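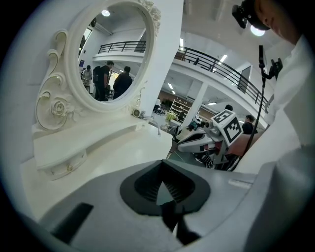 Gripper Group: Pictures from the Summer Project

The student project ran for 7 weeks this summer, with one open session a week for anyone who wanted to try the tools. We worked on picking up and putting down everyday things with hand-held grippers, and on getting a machine to do the same tasks afterwards. What follows is a set of notes to go with the gallery. The page was put up on Wednesday, August 14, 2019, and the group starts again after the break.

The vanity table

The picture at the top of the page was taken from the hand-held gripper, with the grey housing in front and the white vanity table on the left. It has a shallow drawer with a small gold knob, an oval mirror in a thick white frame and a carved rose in the scrollwork. The robot with the tags on its head is over on the right, on the main floor.

We used the vanity for the drawer task. The student holds the gripper, closes it on the knob, pulls the drawer open, lets go, and then pushes the drawer shut with the outside of the fingers. Small knobs are harder than bar handles, as there is very little to get hold of and the gripper tends to slide off if it comes in at an angle.

Mirrors

Several people in the group asked whether a mirror would cause trouble. It can. A camera on the gripper picks up people and lights in the glass as well as the ones in the room, and the software has no way of knowing which is which unless it is told. Twal, the small program our second-year students wrote for sorting recordings, now has a tick box for "mirror in view". Spyros Gkikas wrote that part and also the help page for it, which is short and worth reading before you start.

The tags

The black-and-white squares on the robot's head are AprilTags. Each has its own pattern, so a camera that sees one can work out where it is and which way it is facing. They need to be flat and clean. We printed our first practice sheets on ordinary paper in May and they curled at the corners within days – card is much better. If you are making a set at home, leave a plain white border round each square and do not laminate them with shiny film.

How a session goes

Students work in pairs. One holds the gripper and does the task, the other keeps the log and calls out the number of the attempt. They swap after every ten attempts. A turn lasts 60 minutes including setting up, and most pairs found that was enough, as the wrist gets tired before anything else does.

The log has four columns: attempt, object, result and remarks. Please write something in the remarks column when an attempt goes wrong. "Dropped" is not much help to the person reading it later. "Dropped when turning left, held too near the tip" is.

What we recorded

By the end we had 86 attempts at the drawer that were good enough to keep. Almost 60 of those came from the last 2 sessions, when people had stopped rushing. The attempts we threw out were mainly ones where a hand went across the view or the recording had been started too late.

The drawer recordings have gone into a folder called Kiltum on the shared drive, sorted by pair. The older block-stacking recordings are still in Dravano and will stay there until somebody has time to rename the files. Please do not move anything between the two folders, even if it looks as though it is in the wrong place.

Things to do differently

Start with the drawer slightly open for beginners, then move on to fully closed. We did it the other way round and the first pairs spent most of their turn on the knob.

Clear the table top first and tuck any leads well out of the way. A lead hanging over the edge is easy to catch with the gripper when you are watching the drawer.

Agree on a starting position. Some pairs began with the gripper at chest height and others from right down beside the drawer, and the two sets are awkward to compare.

Joining in

The next block of sessions is called Firitz and will be about cupboards and hinged doors. No experience is needed and you do not have to be on an engineering course. Bring a pencil for the log and wear shoes you can stand in for an hour. Names go on the sign-up sheet on the group's page, first come first served, and if you were in the summer group you will need to sign up again.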